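Search products, brands, parts
Search

Drovon 308 Road Helmet

Share 9

The Drovon 308 is a road cycling helmet made for long days and regular racing. It replaces the older Drovon road model and uses the same fit system, so riders coming from that helmet can usually stay in the same size. The shell is new, the rear vents are larger, and the straps now lie flat under the ear.

The outer shell wraps under the lower edge of the foam all the way around. That edge is where most helmets pick up dents from car trunks, team vans and the floor of the changing room. The wrapped shell adds a little weight, and we think it is worth it for a helmet that gets packed and unpacked every weekend.

Fit and sizing

The helmet comes in small, medium and large. Measure around your head just above the eyebrows with a soft tape. If you fall between two sizes, take the larger one if you wear a cap or a winter liner, and the smaller one if you don't. The rear dial moves up and down in 4 positions. Set the height first, then turn the dial until the helmet stays in place with the straps open and your head tipped forward.

Riders with long hair can pass a ponytail between the dial and the shell in the two lowest positions. Most sunglasses with straight arms clear the cradle. Very long arms may touch the dial in the highest position.

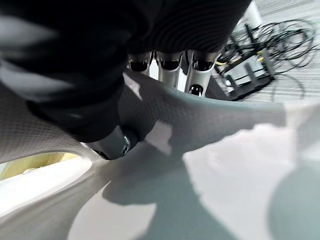 Ribbed black section with silver metallic finger segments.

Ventilation

Air comes in through the front vents and runs along deep channels in the foam before leaving at the back. On slow climbs the helmet feels cooler than the previous model, mostly at the forehead. It is not an aero helmet. Riders who race time trials or flat criteriums may prefer the Grakwood Sprint, which has fewer openings and a smoother profile. The Grakwood runs warmer and has a rounder internal shape, so try it on before you order if you can.

Pads and straps

Two sets of pads come in the box. The thin set is fitted at the factory. The thicker set closes small gaps at the temples and takes up some sweat on warmer days. Both attach with hook and loop and can be washed by hand in cool water with mild soap. Let them air dry. Do not put them in a dryer or on a radiator.

The strap dividers lock with a small tab. Place them just below the earlobe, close the tab, and check that you can fit one finger between the strap and your chin. The buckle is a standard side release. A magnetic buckle made by Narkano fits the same strap width and is sold separately.

Care and replacement

Wipe the shell with a damp cloth. Solvents, chain cleaner and some insect sprays can weaken the shell without leaving a mark. Keep the helmet out of a closed car in hot weather.

Replace the helmet after any crash in which it took a hit, even if it looks fine. Drovon offers a crash replacement price to the first owner. Send us the order number and a clear photo of the damage, and we will handle the claim.

In the box

Helmet with thin pads fitted
Thick pad set
Cloth storage bag
Printed fitting guide

Ordering

The price is $84 in all sizes. White, black and dark green are in stock. The red version is expected in May and can be reserved now. Orders placed before noon on Friday leave our warehouse the same day. Unused helmets can be returned in the original box with both pad sets.

Clubs and teams can order through the Setiawan custom program, which prints names and sponsor logos on the side panels. Printed helmets cannot be returned, so please order a plain one first to confirm sizes.

Comments (4)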